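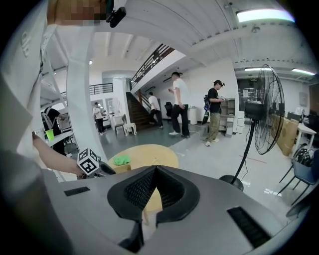 Fig. 2. Hand-held gripper with marker cube, in use beside the tables. In the foreground, the pale grey housing and black V-shaped pad of a gripper.

Course notes > Handling Equipment > Workshop care

Unit 7: Looking after the hand-held gripper

The marker cube gives the tracking software its fixed reference. If the cube shifts on its mount, every recorded position shifts with it. Check the mount before each session and after any knock.

Pad. Brush the mesh face clean with a dry nylon brush. Do not use solvent. Replace the pad if the mesh has lifted or the notch has worn smooth. Bralla pads are supplied in pairs and both are changed together.

Jaws. Close fully and look for a gap at the tip. Open and close 11 times by hand; the travel should feel even throughout. Stiffness near the closed end usually means dirt in the slide.

Cube. Wipe the printed faces with a damp cloth. A scratched black square must be reprinted, not inked in. Refit the cube in its original orientation, then run the Mosoti calibration routine and save the result under the tool number.

Log. Enter pad changes and calibrations on the Stellport sheet. Pads are due for inspection after 40 hours of use, or sooner if objects begin to slip.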